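6 min read

Last updated November 28, 2018

Robotics project diary, entry 36

Got to the lab a little after four. Dilek was already there with the whiteboard half full and her coat still on. She had written "SORTING" at the top and underlined it, and below that a list of everything we said last week we would finish by today. We had finished one of the items, the bin model.

For anyone reading this who isn't in the class: our project is a sorting task done in simulation. The arm has to pick small parts off a table and put them in the correct section of a bin with three sections. We call our program Vala. The other group at our end of the hall is doing drawer opening and theirs is called Irska. We all had to name them in the first week, and now the names are in every folder path, so we are stuck with them.

The first hour went to file problems. I had saved the new table setup on the lab machine under my login, and Dilek couldn't open it from hers. I copied it to the shared drive, and then it loaded with no wood texture, just flat gray. The path to the texture was still pointing at my home folder. I fixed that, then found the same mistake in two more places and fixed those too. I am writing it down so I remember: use the project folder for everything, even for things I plan to throw away.

After that we started on the real work. The plan for today was to decide what a run looks like at the start. Up to now we have been placing every part by hand in the same spot, and the program did fine, and Mr. Yousafzai told us last week that this proves very little. He is right. If the red box is always in the same place, we could write down one set of joint angles and play it back. So the parts have to move around between runs, and some runs should begin with parts already in the bin, so that Vala has to deal with a section that is taken.

Dilek wanted the middle section to be the one that starts full. I wanted it to be random. We talked about it longer than it deserved. Her point was that if everything is random at once we won't know what caused a failure. In the end we did it her way for now, middle section filled, outer two empty, and the loose parts scattered on the right side. Random filling goes on the list for after break.

We also had the lens argument again. The wrist camera in our setup has a very wide view, and straight lines come out curved. Dilek says we should correct the picture before the program looks at it. I say the program can learn with the curve in it, and correcting costs time on every step. We agreed to leave it alone until we have numbers from both ways.
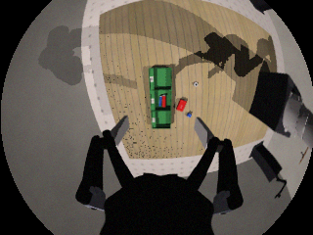

Wrist camera view, new start layout. Middle section filled, red box, small blue block and ring-like part on the table.

The shadows bothered me more than the lens did. There is a really dark one at the upper right of the table and a wide curved one over the top part of the wood. With the old lighting we had almost none, and I had gotten used to a clean table. Dilek said a real table would have them and we should keep them. I turned them off for one run just to see, and the finding step got noticeably faster, which I suppose is a reason to keep them on. I turned them back on.

Then there was the white ring. It is the smallest thing we have besides the blue block, and it is the one I expect to cost us points. The program finds the red box easily. The blue block it finds most of the time, except that the piece in the bin is blue too, and twice this afternoon it went for the one in the bin. It went straight over, came down on the middle section, and tried to close on a piece that was already where it should be. Dilek laughed and I didn't, because I wrote that part.

The cause was simple once I looked. My check asked whether a part was blue and whether it was small enough to grip. It never asked whether the part was inside the bin outline. I added that check. It took me three tries because I had the outline in table coordinates and the part in camera coordinates, and for two of those tries everything on the table counted as being in the bin and the arm just sat there. When it finally worked it picked up the loose blue block and carried it over, and then let go too high so that it bounced off the edge. I will take that over the other thing.

Drop height is still a problem in general. If we come down low, the fingertips hit the dividers. If we let go high, the part bounces. I lowered it a bit at a time until the tips touched, then backed off, and wrote that number in the notebook. It will be different for the red box since it's bigger, so we probably need a separate number for each part. I don't love that.

Ilgın Kılıçarslan came by before dinner. She graduated from this program and works at Ekach now, and Mr. Yousafzai asked her to look in on the projects. She sat with us for longer than I thought she would. She asked how we decide that a run counted as a success, and we told her the part has to be in the right section at the end. She asked what happens if it ends up standing on its end, leaning on the wall. We hadn't thought about it. She said to decide now and write it in the report, and not to decide after seeing the results. Dilek put that on the whiteboard.

She also asked how many runs we had logged, and I had to look it up. It was 2,862 counting all the old ones with the fixed layout. She said to keep those in their own folder and not mix them with the new ones in any chart. I had been mixing them. That means the chart I made on Monday night is no good, and I was pretty pleased with it, so that stung a little. I moved the old logs before I did anything else so I wouldn't forget.

We stopped for food at seven and ate in the hall. The Irska group was out there too. Their drawer handle keeps passing through the gripper fingers as if it weren't there. They have been on it for days. Dilek told them to check the collision shape on the handle, since ours had the same trouble with the first bin, and they said they had checked it, and then one of them went back in to check it again.

After dinner I set up an overnight batch with the new layout. Parts move inside a limited area on the right so they can't land under the bin or off the edge of the wood. Middle section stays filled. Shadows on, lens uncorrected. I started it, watched the first few go by, and saw nothing terrible. One grab on the ring missed completely and one got it. I left the screen on with a note taped to the keyboard asking people not to log me out, which has happened before.

To do before next class:

Go through the overnight logs and sort the failures by part.
Write the success rule, including the leaning case.
Separate drop heights, or find a better idea.
Remake the chart with only new runs.
Dilek is doing the lens correction version on her own copy.
Ask Mr. Yousafzai if the report can go over the page limit with figures.

Walked home with Dilek as far as the bridge. She thinks we should bring the ring in last, once the other two are steady. I said I'd think about it. I got in at ten and still had the reading for my other class to do, and I got through half of it.

2 comments · 3 shares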